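Budgeting a second assembly cell: what the quotes left out

I have been putting together the numbers for a second robot cell since November, and the spreadsheet has reached the point where other people want copies of it. I would rather write the reasoning down once. Prices are left out where the vendor asked me to leave them out.

The job is PC assembly, specifically putting desktop processors where they need to go. The first cell has one arm, a parallel gripper, a gray fixture plate and a wrist camera. The second cell is supposed to be the same with fewer regrets. We had two quotes for the integrated package, one from Sandum and one from Tivden, and a third option of buying the arm alone and doing the rest ourselves. The third option is what we are doing.

The arm was the easy part. Both vendors list reach, payload and repeatability, and for a processor the payload figure is irrelevant. Almost everything that matters sits between the tool flange and the part. On the first cell I gave that section one line in the budget, labeled "end effector," and the line was wrong by a wide margin. 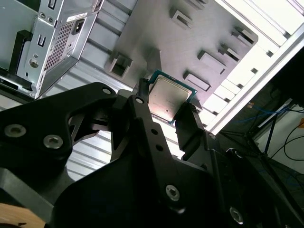
Finger budget should be its own line, separate from the gripper body. The body is a catalog item and you buy it once. Fingers are consumables and design iterations at the same time. With the CPU clamped by its edges, a narrow block on one side and a thicker ridged one on the other, the two fingers are two separate parts with two drawings, and spares have to be bought for each. I had quoted them as a pair of identical parts. For the second cell I have put down 50 sets over the life of the project, which looks high until you include the ones that get reshaped and the ones that get dropped.

Sarkar, the shop that cuts ours, charges a setup fee per drawing and very little per piece after that. The sensible approach is to hold changes until there are several and send them together. I did not do this the first time. The setup fees on the first cell came to more than the material and machining combined.

Next is fixtures. Sandum wanted to supply a machined nest plate with a lead time long enough that I would have had to order it before the layout was settled. Tivden left fixtures out of the quote entirely, in a footnote on the last page. If you are comparing two quotes and one is much lower, read the footnotes first and the price second.

Our fixture plate has pockets for the parts and was designed in house. The cost that needs planning is revision time. A pocket that is slightly too tight makes the pick unreliable, and a pocket that is slightly too loose moves the problem to the place step. Each revision means measuring, redrawing, remaking and teaching the positions again. I logged 134 hours on this for the first cell. None of those hours were in the budget, and all of them were mine.
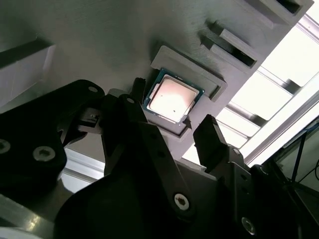
For the second cell I have set aside 70 hours for the same work. The drawings exist now and most of the pocket dimensions carry over. If the processor package changes, that estimate goes out the window and I will ask for more. I have written this into the request so that it does not come as a surprise.

Lighting and cabling come next, and I will keep them short. Metal lids reflect. Whatever light you buy, buy a way to move it and a way to dim it. Put the cable budget in by the meter, with a separate line for strain relief and carriers. My total for cable, connectors and carriers on the new cell is $767, and the first draft of the spreadsheet had it under "misc." Anything under "misc" gets cut when someone needs to bring the total down, and then you are buying it anyway at retail.

Frame material we get from Brolline in standard lengths of aluminum extrusion. I considered having it cut to size and decided against it. The cutting charge is reasonable, but the leftover pieces from standard lengths have all been used for brackets and camera mounts.

Scrap parts are the last item people forget. You need a supply of processors to practice on, and they should be dead ones. Ask whoever handles your returns before you buy any. Lids get scuffed with handling, and for vision work I want a mix of clean and scuffed ones in the tray.

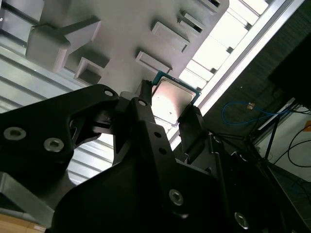

Processor in the gripper, next to the fixture tray.

Order of purchase for the second cell, as it stands:

Arm and controller first, on account of lead time.
Gripper body at the same time, same vendor if the flange matches.
Extrusion and cable once the arm has shipped.
First batch of fingers after the arm is mounted and I can check clearance against the case wall.
Fixture plate last, in two versions.

The open question is whether to buy a spare gripper body. Tivden says they keep them in stock. They also said that about the controller cable, and I waited through most of a month for it. I have the spare marked as optional in the sheet, and I will probably move it to required before the sheet goes in for approval.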